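The fifty that got away

Posted 5 Aug 2023

I have spent most of the summer finding out that our robot learns better from less, a result I'd have enjoyed more had I not personally recorded the more.

The set-up: people do chores with handheld grippers, the recordings go into a model, and the model tries to do the chores itself. By November we had 376 recordings. Nevzat Karaca suggested binning every one where the person stopped halfway to think. I said that was silly. I said so at length, in a meeting, with slides.
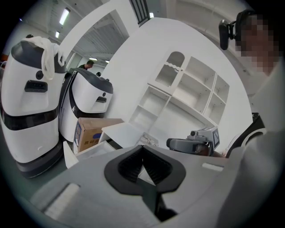
Handheld grippers and two of the bigger robots, with an open cardboard box in front.

We binned them. That left 76, and the model trained on those managed the cloth-folding task in 50 tries out of 50. The full set had managed ten, and some of those folds were generous marking on my part.

My theory is that the model was copying the dithering. Give it a person who pauses over a cloth and it learns that pausing is part of folding. Nevzat's theory is that I do most of the pausing. We're running the whole thing again at Grurstead with other people's hands, and I've been asked to do the labelling.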